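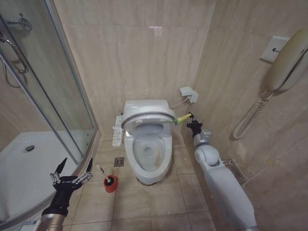 Electronic bidet seat

An electronic bidet seat is a toilet seat with a built-in washing unit, powered from the mains and fitted either to an existing bowl or supplied with it. It replaces the ordinary seat and lid. Most models wash with a stream of water from a movable nozzle, and many also heat the water or the seat, or dry the user with warm air. The seat is called a washlet, shower seat or wash seat in different markets, although the first of these began as a trade name.

Construction

The seat consists of a hinged lid, a hinged ring and a fixed rear housing. The housing holds the nozzle, the valve, the circuit board and, where one is fitted, the heater. It is bolted through the two holes at the back of the bowl, usually by way of a sliding plate which allows the seat to be removed for cleaning.

Controls are placed either on a panel that projects from one side of the seat or on a separate remote control. A side panel is normally a narrow unit with its buttons along the top face, within reach of a seated person. It needs no batteries and cannot be mislaid, but it takes up space beside the bowl. In a small bathroom the distance to a shower enclosure or side wall should be checked before a seat with a side panel is ordered.

Water heating

Two arrangements are common. Tank models keep a small volume of water warm at all times and run cool when it is used up. Instant models heat the water as it passes and have a slimmer housing, but draw more power during washing. The Kokkinos 213 is a tank model and the Trasard 449 an instant one; both have a side panel. The Gustness 74 has no water heater and is sold for warm climates and for holiday lettings.

Electrical supply

The seat is connected by a cable to an outlet near the toilet. In many existing bathrooms the outlet is mounted low on the back wall, to one side of the bowl, so that the cable runs a short way to the rear of the seat. Rules on outlets in bathrooms differ greatly between countries. Some allow a socket in the room if it is protected by a residual current device and kept clear of the shower or bath. Others require a fused connection unit or a socket outside the room. Extension leads are not suitable. The cable should hang clear of the floor where possible – water from floor washing collects along the foot of the wall.

Water supply

Cold water is taken from the cistern feed through a tee valve, or from a separate stop valve. A fine strainer at the inlet protects the nozzle. Backflow protection is required in most countries and may be built into the seat or fitted in the supply pipe.

Use in small bathrooms

In compact bathrooms the toilet often shares a tiled floor with a shower enclosure. A curved enclosure, with glass panels held in aluminium profiles, leaves more standing room in front of the bowl than a square one of the same side length. The shower tray has its own drain, and a second drain with a metal grate may be set into the tiles near the toilet to take water used in cleaning the floor. The floor is then laid with a slight fall towards this grate. Brush holders and bins should be kept off it.

Where shower and toilet are close together, spray reaching the seat is a greater concern than floor water. Makers state a splash rating for the housing, and the enclosure door should be closed while the shower is running.

Cleaning

The housing and control panel are wiped with a soft cloth and diluted neutral cleaner. Solvents, bleach and scouring powder dull the plastic and may remove the printed labels from the buttons. The nozzle is extended by a cleaning function and wiped by hand. The bowl is cleaned with a brush in the usual way, but acid descalers should be rinsed off before the lid is closed, as their fumes can damage metal parts in the housing. The Prullness range has a lid that lifts off without tools.

The strainer is rinsed every 2 months in hard water areas, with the supply closed and the plug removed.

See also

Bidet
Floor drain
Shower tray
Toilet seat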